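The gauge at Tollisness recorded river level every 15 minutes and had done so since July. The hydrologist downloaded it on 2022-09-22, sitting on the terrace of the guesthouse, and found that the river had risen 2 millimeters every night at the same time and fallen again before dawn.

There had been no rain. The dam at Kaketti had released nothing; its log was public, and she had read it twice. Temperature drift in the sensor would have followed the air, and the air had varied. The rise had not.

She checked the datum against the brass bolt in the bridge abutment. It agreed. She wrote to the district office at Tredmont and attached the series, 3,000 readings with the gaps marked.
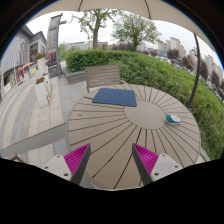
Tredmont answered within the hour that 2 millimeters was inside the tolerance of the instrument and that she should close the record. Noise did not need a cause, the message went on, and the contract paid for a rating curve and nothing else.

She agreed about the tolerance. Noise, however, did not keep hours. She plotted the nights on top of one another and they made a single line, slightly thick.

The Teixeira mill stood 700 meters upstream. It had been shut for years and its intake was boarded — the survey said so, and she had initialed the survey. After supper she walked up with a flashlight and a folding rule. The boards were in place. Behind them she could hear the wheel turning at an even rate, without load.

She timed it against her watch, wrote down the figure, and waited until the sound stopped. Then she measured the wet mark on the stone below the sill and walked back by the road.
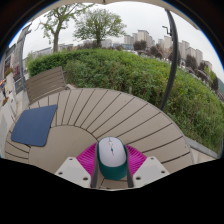 In the morning she computed the discharge needed to produce the rise. It came to 600 liters a second, which was the mill's licensed flow, granted to an owner long dead and never revoked. She entered it in the station notes under regular abstractions, with the hours of operation. In the column for operator she put a dash — the form accepted it — and sent the record to Tredmont as complete.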